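Rhiannon Price
@rhiannonprice
May 23, 2025

Went to a robot open day so you don't have to. A thread, longer than I meant it to be, because the bus home took forever and I had a phone and a free tote bag.

The place is called Dronden. It's out past the tile warehouse, in one of those low buildings where every company sounds like a cough medicine. They let the public in twice a year, once in spring and once in October. I signed up for October, forgot, and got an email scolding me very politely. So, spring it was.

Check-in was a person at a folding table with a paper list. You had to sign a form saying you wouldn't reach past the tape. I asked if people reach past the tape. He said, "There's a form."

Name badge said RHIANNON P. and under that, ROLE, with a blank. The man ahead of me had written "dad." I left mine blank and was asked all afternoon which company I was from.

They split us into groups and gave us each a guide. Ours was Emilian Vasiliu, who runs the manipulation side. Manipulation means picking things up. There's a lot of vocabulary in that building for picking things up.

Emilian is a good guide because he's a little tired of robots. His opening speech, in full: "It will be slower than you want. If it stops, I will walk over to it. Please don't clap when I walk over to it."

The robots have names. The one we watched most is Tulley. The one in the next bay is Chambi, and there's a third called Taser, which lives behind a door with a sign on it. I asked how Taser got its name. Emilian said it was named before he was hired and he has chosen not to look into it.

First thing you learn at a robot demo is that you will be standing. There were chairs. The chairs were for the laptops.

Second thing: it's quiet. I'd been expecting whirring. Tulley makes a noise like somebody next door thinking about opening a drawer. Then it goes silent for a while and everyone leans in, and it turns out everyone leaning in is most of what a demo is.

A kid near the front asked if it was on. Fair question. Emilian said it was planning. The kid said his brother says that too.

They had a screen up on a stand so we could see what the wrist camera sees. I liked this more than the robot itself, and I don't think I was supposed to. From across the tape the whole thing looks calm and expensive. From the wrist it's like watching somebody hunt for a light switch in a strange hotel.

You lose all sense of size, for one thing. Whatever is close to that camera is enormous. Half our group spent the first few minutes arguing over what part of the thing they were looking at, and the other half watched the arm and were smug about it. 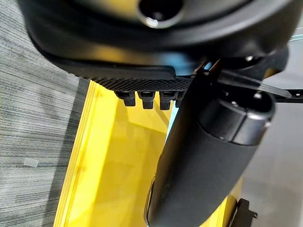 I asked Emilian whether he can read that view at a glance. He said yes, after 4 years, and that it has ruined him for normal photographs. His vacation pictures look too far away.

The hard part, he says, is touching. Anyone can make an arm wave around. The trouble begins when the arm meets an object and the object has opinions. Push too little and it slips. Push too much and you're filling out a different form.

Somebody's uncle (there's one in every group, issued at the door) said, "My hands can do that." Emilian said yes, hands are very good, he'd recommend hands to anyone. Then he asked the uncle to put on a ski glove and pick a dime up off the table. The uncle turned out to be a sport about it. It took him a while. We all leaned in.

He did get the dime in the end, by dragging it to the edge of the table and catching it in his other hand. Emilian was delighted. He said that's a real strategy and they have a robot doing the same thing, and it took them a year to get it to bother.

Numbers, for the people who like numbers. Tulley has 3,050 recorded attempts in its training pile for one task. One. I asked what happened at 3,000, thinking there might have been cake. Emilian said at 3,000 they found a loose cable and had a conversation about how long it had been loose.

I asked how long it had been loose. He offered me a cookie.

The cookies were excellent, by the way. Oatmeal. If Dronden ever gets out of robots I see a path forward.

On to Chambi. The deal with Chambi is that a visitor gets to drive it. You hold a pair of handles, and what you do, it does, a beat later. The kid went first and was good at it straight away, the way kids are good at anything with handles. He then tried to get it to do a dance and was thanked for his time.

My turn. I'd like to say I have a gift. What I have is a tendency to tense my shoulders, which it seems Chambi can feel. I'd creep up on the block, stop, overthink it, close the fingers on nothing, and lift the nothing carefully into the air. I did this more than once. I placed the nothing in the bin.

Emilian, very gently: "You're looking at the arm. Look at the block." Same advice my dad gave me about tennis. It didn't take then, either.

I got the block on my last try. I want that written down somewhere, so I'm writing it down. Block. Bin. There was a small amount of applause, and I had not been told anything about applause for me, so I accepted it.

What surprised me is how tired I was afterward. I moved one block. My forearms felt like I'd carried a couch up the stairs. The people who do this for a living go in shifts, with breaks, and one of the operators told me she dreams about it. In the dream the block is fine, she said, but the bin keeps getting farther away.

Q&A was in the break room, under a laminated notice about the microwave. Most of the questions were versions of "will it take my job." The answers were versions of "what is your job." A woman who does alterations said hers is mostly pinning hems on people who won't stand still, and the whole staff went a bit pale and said she could plan on retiring from it.

The uncle wanted to know when he could buy one to fold his laundry. Emilian said he folds his own laundry, badly, in a house full of robotics textbooks, and to draw whatever conclusion we liked.

I asked mine, which was why the demo was so much slower than the video on their website. Long pause. A younger guy by the fridge looked at his shoes. Emilian said the video is sped up 8 times and that it says so in the corner. I looked it up on the bus. It does say so in the corner. The corner is doing its best with the size of type it's been given.

To be fair, I trust them more for showing us the slow one. I've sat through product launches where nothing on stage was plugged in. These people let strangers stand there for most of an afternoon with a live machine and a strip of tape, and when it stopped, a man walked over to it. It stopped twice. No one clapped. We'd been asked.

We did not get to meet Taser. There was a moment at the end when someone opened the door with the sign and went in sideways with a cup of coffee, and every head in the group turned. Door closed. I have thought about it quite a bit since.

Practical stuff, for those asking in the replies. It's free. You have to register, and they close the list early. Parking is fine if you don't mind gravel. Wear shoes you can stand in. Under-tens get their own badge and, from what I saw, better treatment.

Yes, you can take pictures, as long as you stay off the whiteboards. The whiteboards had been turned to face the wall anyway, except one, which said ORDER MORE VELCRO, underlined a few times.

To the person asking if it was worth the trip: I spent a good part of today watching a machine get ready to touch something, and I've already looked up the October date. Make of that what you like.

Also, the tote bag has a hole in it. Small one, by the handle. I've emailed Dronden. Will update if I hear back.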